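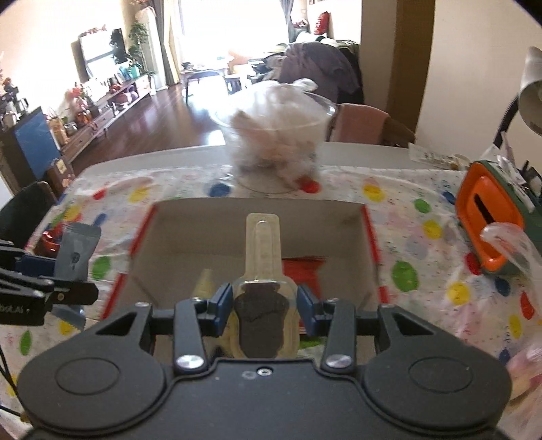

The Box on the Table: Questions We Get

Does the one-box method work?

Sometimes. The idea is that you put an open cardboard box on the table, put the small stuff from a drawer or shelf into it, and deal with it from there. We have been running our sorting evenings in the Gasomeo building this way for two years and I still would not call it a method. It's a box. It helps people who would otherwise keep carrying things from one room to another.

Do I need a special box?

No. Any open box with sides low enough to reach over will do, red edging or no red edging. Somebody will try to sell you the Iravik sorting crate, with its removable dividers. We bought two. The dividers decide in advance how many kinds of things you own, and they are wrong about it. Both crates now hold extension cords.

Why a table? I have a perfectly good floor.

Your knees will give out before the drawer does. A table also gets in the way of dinner, so the job has a deadline. Leave a cloth on it if you like. I've been told that a busy print makes small items hard to find, and on a cloth covered in colored spots I can believe it for beads and buttons. For anything the size of a packet I doubt it matters. Raffaele Villa insists on a plain white sheet and loses just as many screws as the rest of us.

What goes in the box and what goes in a tub?

Clear tubs are for things you have already decided to keep. The box is for everything you haven't decided on. People reverse this all the time: they buy tubs first, fill them, snap on the lids, and then own a stack of see-through junk. If you can't say what a tub is for, it shouldn't have a lid yet.

Should I color-code the lids?

Orange for this, blue for that? You can. In my experience the code lasts until the first lid cracks. Write on the tub itself -- the side, never the lid, or you will end up with the right label on the wrong tub.

What about half-full containers and opened packets?

This is where most of the time goes. Pick up each one and read it. If it has no label and you don't recognize what's inside, don't sniff it and don't taste it. Set it apart in its own bag and check how your town wants it thrown out. Seal opened packets before they go back into the box. A folded top is not sealed, whatever your mother says.

Anything see-through with something left in the bottom should go in upright, against a wall of the box. Loredana Ferraro packs these last so they sit on top, where a leak will at least be noticed.

How long should one box take?

The flyer we inherited said twenty minutes. I have never seen it done in twenty minutes by a person who was really reading labels. Give it an evening. If you're still going at 8, close the flaps and go to bed.

I read that an average kitchen has 331 items nobody uses. True?

I've seen that number too, on a handout, with no source. It may have come from one kitchen. Graziella Bassi went through hers in December and got to 275 before she gave up, and she was counting individual corn holders. I wouldn't set a target from either.

Can I just store the whole box and sort it later?

You can, and you will find it again when you move. A box with a date on it is slightly better than one without. If it is still taped shut next winter, I'd open it anyway. The usual advice is to throw it out unopened, and I think that's bad advice: passports and spare keys live in boxes like that.

Can I bring my box to an evening?

Yes, if you can carry it by yourself. No paint, no batteries that have leaked, nothing alive. We have tables, tape, markers and a few clear tubs to borrow. Fulvio Marino has the key and opens up at six.

Do you take the leftovers away?

No. We used to pass usable things on to the Bellini thrift room, and it turned into a way for people to avoid deciding. What you bring in, you take home.

Who writes this page?

Carmela Fiore. Complaints about the crates can go to me, and I will probably agree with them.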